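Cup Sorting at a Shared Table: Project Report
Rhodri Gape and Wahyudi Govindasamy
2 min read

3. Setup

The Skeltau project looks at how mixed cups are cleared from a table and stacked. Cups were laid out at random – most on their sides – and the blue one was set mouth down as the reference. The printed table covering was left in place. Each run was limited to 60 seconds.
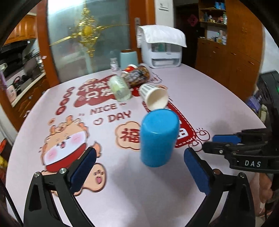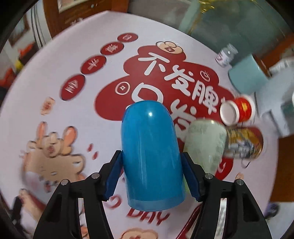
Figure 2. Blue reference cup, base up, with other cups near it.

4. Runs

We logged 15 runs in April. Paper cups were stacked apart from plastic ones. Times are listed in the appendix.

50 shares · 0 comments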